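Search this board Advanced search

How many episodes before two arms can share a box?

muron_bench
Two-arm setup, teleoperated, collecting examples of picking up a clasped tin and opening it.

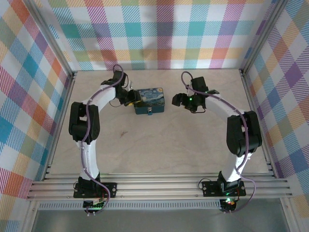 I have 500 episodes so far and the policy still brings one arm in well before the other. Should I keep recording or change how I record?

husham4
Keep recording. We needed 1,437 before ours stopped doing that, and the lid part came later still. I'd aim for 3,000.

zokix
Disagree. More of the same gives you more of the same fault. Watch 50 of your own episodes at half speed first. If you lead with one hand, the policy will too.

muron_bench
Watched 50 this afternoon. I lead with the left in nearly all of them. Didn't know I did that.

zokix
There you go. Bin the worst and redo them.

husham4
I wouldn't bin anything. A bit of a lag is fine as long as both arms are in place before the lift. Throwing out good grasps over timing is a waste of operator hours.

cheema_lab
Somewhere between the two. Keep them but tag them, then train with and without. Also, does the tin always start in the same place? And do you ever swap the backdrop? Ours failed the moment we changed the walls.

muron_bench
Tin moves a few centimetres each time, always near the back. Walls have stayed the same for the whole set.

cheema_lab
Then I'd sort that before the timing - start it further forward, and turned as well.

husham4
Fair point on the start position. Still say 3,000.

7 replies - 2 shares
Contact us | Terms | Back to top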